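Posting the method notes from our tray-packing work at Stastbridge as a thread. It's a small result about how you label demonstrations. It doesn't introduce a new model. – Benjamín Arancibia

---

**1/** The task is a store-counter job. Two arms, one table, a lot of packaged food. The operator asks for a meal and the arms put the items on the tray in the middle. Sandwiches, bottles, bagged bread, wrapped pastries, chocolate bars.

**2/** We had 600 teleoperated demonstrations, collected in May on the Kirnell table. Every one was a full order, start to finish. The policy trained on them did fine on the first item and got worse with each item after that.

**3/** The usual fix is more data. Villalba (our sister lab) tried that before us and got very little back for it. We tried cutting up the data we already had.

**4/** So: no new demos. We split each recording wherever the gripper opened over the tray, and gave each piece its own one-line instruction. "Sandwich to tray." "Bottle to tray." The full order is kept as a second label on the same piece.

**5/** The layout matters for this. Each kind of item has its own holder, so a piece nearly always starts with an arm over one holder and ends over the tray. Some holders are easy (the bottle rack has a grid). The stepped acrylic display is the hard one, with small containers, little boxes and chocolate bars all close together.

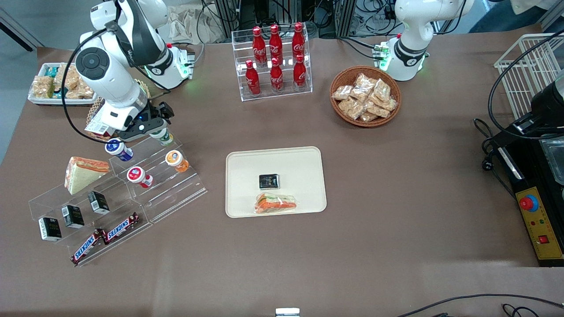

## What we changed in training

**6/** Half of each batch is short pieces, half is full orders. We tried short pieces alone first. The arms got good at picking and bad at going on to the next item. They would place one thing and hover.

**7/** We also dropped the last few frames of every piece. Operators tend to pause after a release, and the policy was learning the pause. Dull fix, large effect.

**8/** Same network, same number of training steps, same cameras for both runs. The baseline sees only full orders.

## What we measured

**9/** Orders of 4 items, scored by how many reach the tray. A dropped item counts as a miss even if the arm recovers it. Items went back to different spots in their holders between trials.

**10/** The gap between the two policies is small on item one and widest on the last item. That's the pattern we hoped for, and it held on both arms.

**11/** Most of the remaining misses come from clear wrapping. The wrist camera gets close, the plastic throws glare, and the policy picks a grasp point on a fold of the bag. The pastry basket is the worst for this. Packets are piled on each other and the edges are hard to tell apart at that distance.
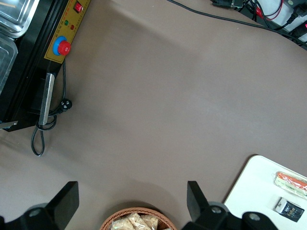 *Wrist camera view over the table, snack packets in the basket between the fingers.*

**12/** Things that didn't help: longer instructions, naming colors in the instruction, and a separate head for predicting when a piece ends. I spent 10 days on that last one.

**13/** Limits. One table, one set of holders. Splitting on gripper opening works because every item ends at the tray. For a task with regrasps or handovers you'd get junk pieces, and we haven't tested that.

**14/** Next is the Flillcombe table, which has 5 holders in an order these policies haven't seen. If the short pieces taught the arms anything general about holders, it should show there. First runs are Wednesday.

**15/** The splitting script is short and I'll share it once the file paths are cleaned out. If you've split demos some other way – by contact, by speed, by hand – I'd like to hear how it went.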